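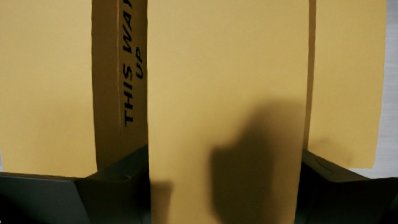
Jallon Two-Arm Teach Kit

Show it the job once by hand, or drive it from the remote handles. Box work mostly – flaps, lifting, stacking. Practise in the simulator first, then move to real arms when your happy.

In the kit: 2 remote handles, foot pedal, 7 practice tasks, Gasto carton set (sim only).

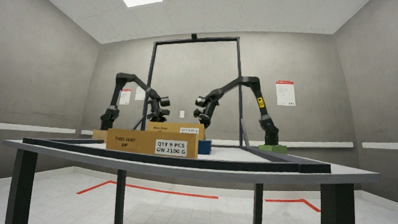 Each run saves as you go. Bad take? Press the pedal, start agian. Holds over 99 runs per task.

Order code 1097. Ships from Grultstead, December onwards. Arms not included. Questions – ask Mwende Mohamedi on the parts desk.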